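The rule book on the kitchen shelf

I have read a lot of dull documents for this magazine, and I'd like it on record that the dullest arrived in a ring binder, weighed about as much as a terrier and was called Shared Bench Working, Issue Four. It came from Larnow, who fit out small workshops with two-armed robots, and I asked for it myself. More fool me, I thought, for the first dozen pages. By the Tuesday I was reading bits of it aloud to anyone who sat down near me.

It has 88 rules. Some are the ones you'd guess (where the stop button goes, who holds the key, how long your hair can be before it has to be tied up). Others are so particular that you know something went wrong once. Rule 31 says no mug may stand on any surface a robot can touch, "including when empty". Rule 52 says you may not hang a coat on an arm. I would dearly love to have been there the day before rule 52 was written!

I went along to see how much of this survives contact with an ordinary working day. My own background is in woodwork, where the safety culture I grew up with was a man with eight fingers telling you to watch it, so I'm easily impressed. But I've also worked in places with beautiful laminated notices that everyone walked past, and I went in half expecting more of the same.

The first thing I learned was that a good deal of the binder is about tidiness. I'd imagined speeds and forces and alarming diagrams of the human wrist, and those are in there, in an appendix that I'll admit I skimmed. The main chapters, though, are housekeeping. What may be on the bench. What must come off it. What the bench should be covered with, and how often you look at the covering to see if it has ridden up. There's a whole page on keeping the front edge clear, written by somebody with strong feelings.

The phrase they use is "say it before you set it". You name each thing out loud as you put it down for the job, and anything that hasn't been named gets taken away before the arms move. It sounds daft. I felt daft doing it, standing there announcing "tray" to a room of grown adults. After an hour I'd caught myself with a pencil behind my ear and a tape measure I was just about to put down, unnamed, and I did see the point.
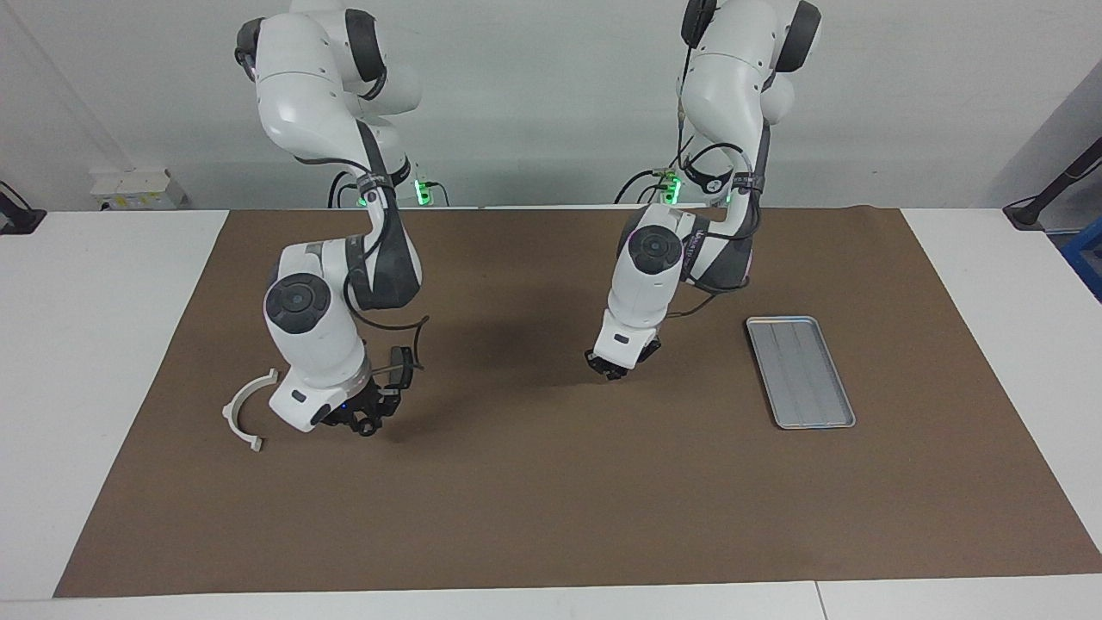
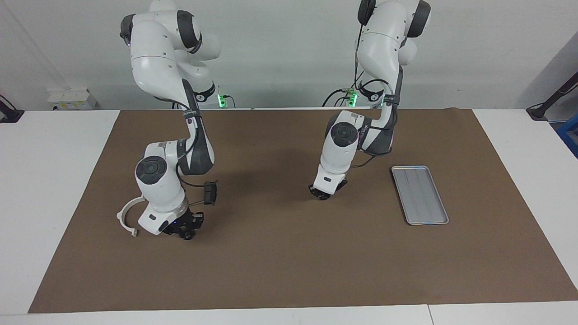 A brown mat, one metal tray, and an arm on either side of the middle.

The other half of good practice is about where people stand, and here the binder gets quite bossy. Nobody leans over the bench while the arms have power, even if they're still. Still doesn't mean off. Rule 9 says precisely that, in capitals, and it was the one rule every single person I spoke to could recite. An arm that's waiting looks just like an arm that's finished, and the only way to tell is to go and check the lights and the screen, so you go and check. Every time, including the time you've only popped back for your glasses.

I asked what happens with two arms, as surely that's twice the bother. More than twice, I was told, as each one has to mind the other as well as you. Larnow's rule is that the two arms never get the same patch of bench at the same moment unless the job has been written that way and somebody has signed for it. Passing a thing from one hand to the other counts as a job written that way. So does holding something steady with the left while the right does the fiddly bit. Everything else is taking turns, like my sisters and the bathroom.

Then there's the paperwork. Each bench has a log, and the one I leafed through had 371 entries, most of them a single line. "Mat straightened." "Cable tie replaced." "Stopped, sleeve." That last one I asked about, and it was exactly what you'd think: somebody's cuff had drifted over the edge, a colleague hit the button, no harm done, and it was written down anyway. They're proud of those. A log with no stops in it would get you a visit.

I don't want to make it sound like a monastery. There were grumbles. A firm called Trutell, who came to Larnow's way of doing things last January, told me it had slowed their mornings to a crawl for weeks, and that the naming business nearly caused a mutiny. They've kept it, but they've cut the list down to the things people really do put on benches. Munro, a smaller outfit, went the other way and added rules of their own, up to 100 in all, and I do wonder whether anyone there can find the one they need in a hurry. I couldn't, and I had an index.

My own grumble is the language. The binder says "operative" where it means you, and "end effector" where it means the gripper, and there's a sentence on page 40 about "residual motion following cessation" that took me three goes. It means the arm might move a bit after you've stopped it. If you want a new starter to remember that on a Monday with a cold coming on, tell them the arm might move a bit after you've stopped it!

Larnow took this rather well. There's a plainer edition on the way, called Rilier after the bench it was first tried on, and I was shown a few loose sheets. Short sentences, big type, one rule to a card. The coat is still in there, and so is the mug. I asked if I could keep the coat card and they said no, it was a controlled document, and would I please sign it back in before I left.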